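Bench 2 notebook, November

Wednesday, early shift

Clonby trial, table cleaning and tool handling. Carrying on from the previous page, which ended when the coffee ran out and the meeting started.

State of play. Vorkham want the end-of-job wipe-down and tool return taken off the bench technicians and given to the humanoid. At present that work belongs to whoever is on the bench when the bell goes, and it has never been on anyone's job sheet. I have gone back through the shift logs to see what it costs us and the answer is that the logs do not say. It gets booked to "general," along with sweeping, looking for the 4 mm hex key and talking to the delivery driver. First action is therefore a separate booking code, before we claim that any time has been saved.

Setup unchanged from the last entry. White table, gray tape area on the left, gray basket near the front edge, black area to the right of it. Right hand has the green-handled tool. Basket is the drop point and stays empty until the grasp is signed off. Please do not put pens in it.

Grasp notes. The fingers close around the handle well enough. The angle of the tool in the hand is what I care about, because the drop into the basket is planned from the tool axis and any roll in the grip goes straight into the placement error. Hold time before the arm moves is now set at 900 ms, up from 500. The shorter value looked fine on the monitor and was too short in the force log. I would sooner lose the time. 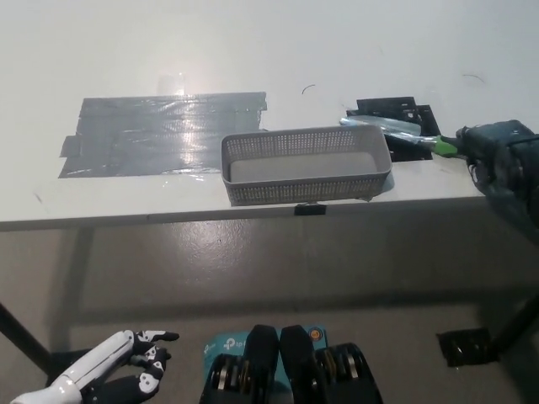
Bernadette Hanrahan wrote in the margin of the printout: who gets called when it stops halfway, and does that person still have their own bench to run? She added that on the Mulcahy line the answer to the second part was yes, and that the stoppages were handled by the same two people every shift because they were the ones who had learned the reset.

Fair question and I have no answer in the plan. The plan says "operator intervention" and leaves it there. Proposed wording, for discussion:

Stoppages go to a named attendant for the shift. The attendant does not hold a bench target during that shift. The name goes on the board. Reset training is for everybody on the rota, including days.

The cost of this is obvious, and somebody at Clonby will point out that one attendant for one robot is no saving. Agreed, for a single bench. The case only starts to work with 2 benches or more per attendant, and I would like that written in the report in those words so it does not surface later as a surprise.

Other changes to the bench work that came up while talking to people at break:

The wipe-down is when most of the technicians look over the table and find dropped parts. If the robot does it, the parts check has to live somewhere else. Vision could flag small items, but at present it also flags tape edges and glare, so the flag is worth little. Left as a manual check for now.

Handover talk happens during the tidy. Two shifts overlap at the bench for a few minutes with their hands busy, and most of what matters gets passed on then. Take the tidy away and people will go straight to the lockers. I do not know how to put this in a requirements table. Have put it in the risks section instead.

Some people are glad to be rid of it. Night shift especially. Noting this so the list above does not read as a vote.

Glare. Overhead light sits on the glossy tape and the segmentation splits the gray area in two when the head pitches down. Options are to turn the light, put down a matte covering, or mask the region in software. Masking is quickest and I dislike it – a masked region is one where a dropped screw does not exist. Matte tape ordered.

Grip approach re-taught with the wrist rolled inward. Left arm parked low at the side for all of this; it has no task yet and should stay out of the workspace until the Inar controller update is in. 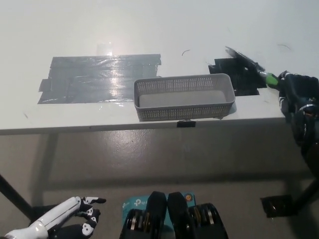 Clonby, November

Continued at the customer's office, no robot, only the laptop and a bad chair.

Went through the attendant wording with the production side. They accept the named attendant and the board. They want to keep a reduced bench target for that person. I said that a reduced target is still a target and that the reset will be done in a hurry. Not settled. Bernadette to send over the Mulcahy stoppage sheets so we can argue from something.

Booking code agreed. Goes live on all benches, with or without the robot, so there is a baseline to compare against.

Still open:
Parts check, owner needed
Matte tape, fit and repeat the glare test
Hold time, leave at 900 until the force log has been reviewed
Reset card, one side of one sheet, large type
Shift overlap, raise with both shift leads before the report goes out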